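Section 8. Teaching the first pick in the kitchen cell

Last updated: 2023-05-22

Before you start this section, the licence must be active and the Nirketti arm must be loaded in the Drondska simulator. If the status line at the top of the window still says "Waiting for arm", go back to Section 7 and repeat the connection test. All steps below are done in simulation. Please do not connect the real arm until the pick has been repeated without error.

8.1 Opening the kitchen cell

1. In the left menu choose Cells, then Kitchen, then Open. Loading can take a minute on a computer with a small graphics card.
2. When the cell is open, press Reset Objects. The cans go back to their start places.
3. Check the number in the lower corner of the window. For a new kitchen cell it must be 1,366. This is the number of collision surfaces. If it is lower, part of the cell is missing and the arm can pass through furniture.
4. Save the cell under your own name. The original is read-only, but the program lets you work a long time in it before it tells you so.

Note: If you use the cell from the older Hegazy library, the counter height is different and the values in 8.3 are not valid.

8.2 Setting the two views

You need two views for this work. The room view shows the arm and the furniture together. The hand view looks out from the gripper and moves with it.

1. Open View, then Add, and choose Room.
2. Open View, then Add again, and choose Hand.
3. Put the views side by side. You may also put one on top of the other, but then the jog buttons become very small.
4. In the hand view, leave the option Show Gripper switched on. The gripper takes a part of the picture, and this is correct. With the option off it is easy to forget how close the fingers are.

Caution: Do not judge distance from the hand view alone. An object which is close to the hand can look much bigger than it is, and the wall behind it gives no help with depth. Always compare with the room view before you press Move.

8.3 Teaching the approach and the grasp

1. Set the speed to 60. Higher speeds are allowed by the program, but for teaching they are not recommended.
2. With the jog buttons, bring the hand above the can on the counter. Leave enough space so that the open fingers do not touch the lid.
3. Turn the wrist until the two fingers point down.
4. Press Store and give the point the name APPROACH.
5. Lower the hand slowly. Stop when the fingers are on both sides of the can and the palm is still free.
6. Press Store and give the point the name GRASP.
7. Press Close. Wait for the message "Contact on both fingers" before you continue.
8. Raise the hand with the Up button only. Do not use the side buttons while the can is near the counter.

Note: If you get the message 626, one finger has touched before the other. Open the hand, go back to APPROACH and correct the position sideways in small steps. Do not try to correct it with the fingers closed — the can will slide or fall over, and you must press Reset Objects and begin again.

Note: The can on the shelf is the same model as the can on the counter. Be sure that the right one is selected in the object list. The program does not ask twice.

8.4 Comparing the views

Move between the stored points and look at both views each time. Work on one point until you are satisfied with it, then go to the next. If the hand view is filled by a pale shape and you cannot tell which side of it you are looking at, stop the arm and use the room view.

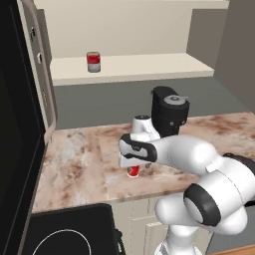
Room view, with the hand over the can on the counter.

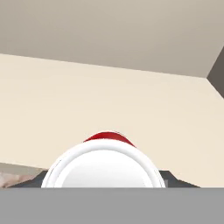
Fouad Filali: I followed 8.3 with the Grudoteck gripper in place of the standard one, and my GRASP point was always too low. The fingers on this gripper are longer, so I had to store APPROACH again from a higher position and then everything after it was fine. Could you please add this to step 2? Also the message 626 stayed on my screen after I opened the hand. It went away only when I closed the cell and opened it again.

1 comment — 8 shares

Related sections
Section 7. Connection test
Section 9. Placing an object on the shelf
Section 10. Running a stored pick on the real arm
List of messages and their meaning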